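Plellora revises moisture and heating limits for its raw honey line

Plellora has published a revised specification for the raw honey it packs at its Hostmont plant, lowering the moisture ceiling and setting, for the first time, a limit on how long a drum may be held warm before it is strained. The specification takes effect on 20th January and applies to all single-source lots, including the clover, basswood and fireweed honeys sold under the Girach name.

The main change concerns water content. Lots have until now been accepted at anything up to the general grade limit, with the blender left to correct a wet drum by combining it with a drier one. Under the new text each drum must meet the limit by itself before it can be assigned to a lot. Blending to bring a drum within range is no longer allowed for honey labeled raw. It is still allowed for the company's baking grade, which is heated and fine-filtered and was never covered by the raw specification.

Honey with too much water in it ferments. The yeasts are already present, carried in from nectar, and in raw honey they are not killed by heat. Below a certain water content they stay dormant. Above it they begin to work, slowly in a cool warehouse and faster on a store shelf near a window. The usual signs are foam under the lid, a sour or bready smell, and a jar that hisses slightly when opened. Crystallized honey is at more risk than liquid honey with the same reading, as the glucose crystals leave the remaining liquid wetter than before.

Plellora tested 207 drums received from growers last September. Of these, 67 read above the new ceiling at the bung, although most had been recorded as acceptable on arrival. The company puts the gap down to sampling. Honey in a drum that has stood for several weeks is often wetter at the top than at the bottom, and a single reading taken with a short dip tube depends heavily on where the tube stops. The revised procedure calls for three samples from each drum, taken near the top, at mid-depth and near the bottom, with the highest of the three used as the drum's value.

Readings will be made by refractometer at a controlled temperature. The instrument is to be checked against a reference oil at the start of every shift and again after any reading that falls close to the limit. Where the honey has begun to set, the sample is warmed in a closed vial until it is clear, then cooled before it is read. An open vial loses water during warming and gives a reading that is too low.

The second change deals with warming. Drums arrive set hard in the colder months and must be softened before they can be pumped. The existing specification gave a maximum temperature and said nothing about time, and some drums spent several days in the warm room when the packing line was behind. Color darkens under those conditions and the lighter aromas go first, which matters more for fireweed and basswood than for a strong late-season honey. The new limit runs from the moment the drum enters the warm room to the moment it leaves the strainer. A drum that runs over is not discarded. It is downgraded to baking stock and the grower is paid at the original rate.

Straining itself is unchanged. Raw lots pass through a single coarse mesh screen that holds back wax, propolis and bee parts and lets pollen through. Plellora considered a finer screen, which would give a clearer honey that stays liquid longer, and decided against it on the grounds that removing pollen makes it harder to confirm the floral source. Each lot will keep a retained jar for pollen analysis, stored in the dark for as long as the lot remains on sale.

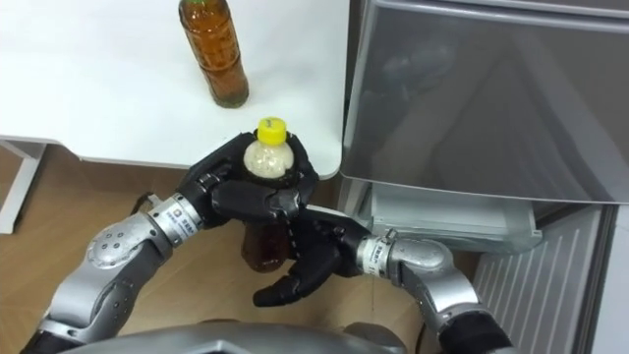 Records for each drum will now follow it from the loading dock to the finished case. The drum tag carries the grower code, the apiary location, the three moisture readings and the warm room entry time. When a lot is closed the tags are scanned together, and the lot code printed on the jar can be traced back to the drums that went into it. A typical raw lot fills 2,190 jars of the one-pound size, with the last part-drum carried over only if it comes from the same source.

Growers have asked for help in meeting the lower limit, mainly those in damp coastal areas where even capped comb can come in wet. The company's guidance is to leave frames on the hive until at least 80 percent of the cells are capped, and to hold pulled supers in a closed room with a dehumidifier and a fan before extraction. Air should move between the boxes, with the stacks offset so that it can pass through them. Uncapped honey dries faster than capped honey, so partly capped frames are best kept together and checked first. Drying after extraction is slower and exposes a good deal of honey to the air, and Plellora does not recommend it except for small batches in shallow tanks.

Drums should also be filled and closed on the same day. Honey draws water from humid air, and a drum left open overnight in a wet shed can gain enough in the top layer to fail. Gaskets are to be replaced each season.

Vainio, which supplies comb honey and part of the fireweed crop, will move to the new limits with its next delivery. Other growers have until the end of September to comply. Until then, drums that miss the new ceiling but meet the old one will be bought for the baking grade at no reduction in price. After that date they will be priced as baking stock.

Jars already on shelves are not affected and their best-by dates stand. The label wording remains the same, apart from a line advising that the jar be kept closed at room temperature. Girach honey that has crystallized can be returned to liquid by standing the closed glass jar in warm water, changed as it cools. It should not be put in a microwave, where the edges overheat well before the center has melted.

The full specification, with the sampling diagram and a blank drum tag, is available to growers from the receiving office at Hostmont.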